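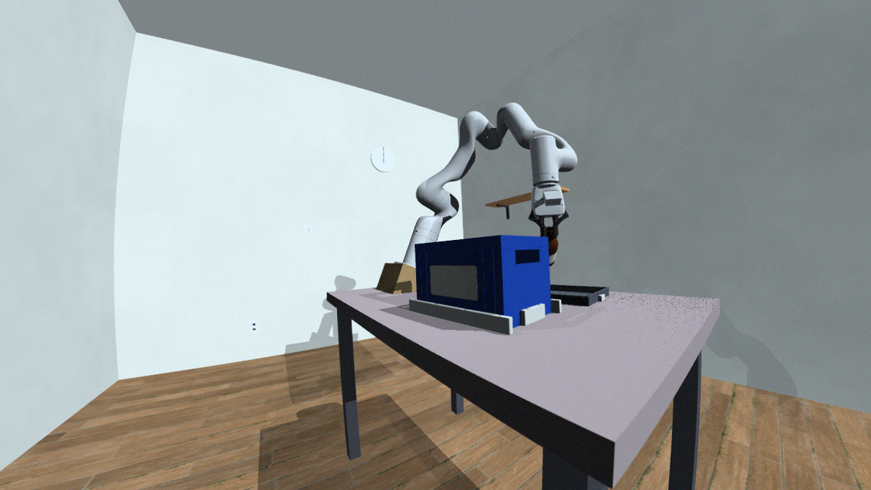 Achari brown is a warm brown color between orange and dark red. The name comes from the town of Achari, where the local clay was used for house paint. Shade changes the color strongly, and a single object can look like several browns: the hanging one has a dark upper part, a reddish-brown middle and a paler lower end. The town still paints its market gate in this color every January.

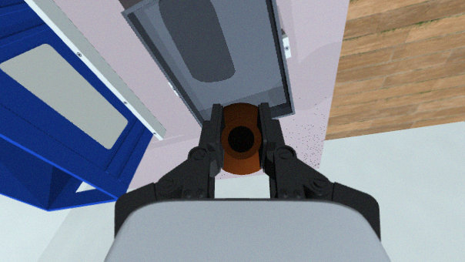
Painters in the Boneo valley mixed the pigment with lime for outside walls and with oil for doors. The oil mixture is more orange. Inside deep openings any such color is quickly lost, and for this reason the inner side of a jar was often left without paint. Seen from above, the orange-brown wall of the cylinder makes a thick ring, but the hollow in it is nearly black.

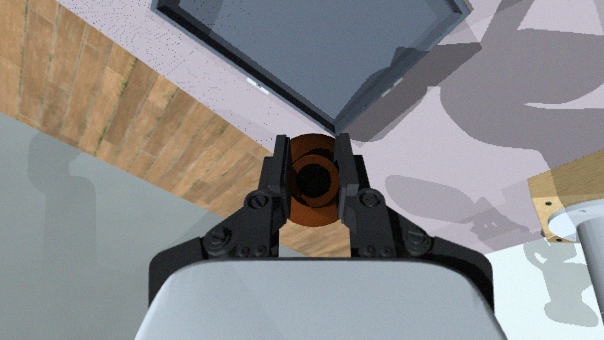 Production and trade

The pigment was sold by the paint house Kestico in bags of 20 pounds. Its color book listed 478 paints, and 6 of them were made from Achari clay. The clay was washed, dried in flat pans and heated slowly. A longer heating gave a redder powder.
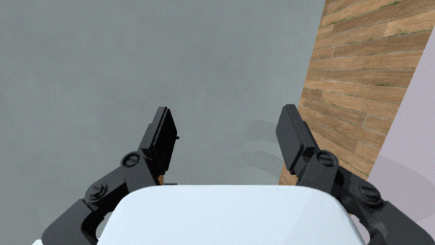

After the heating, the powder was ground two times and passed through a cloth. The historian Aravind Warrier describes this work in his study of the Pomevora mill, which had 108 workers in its best years. The mill later changed to flour.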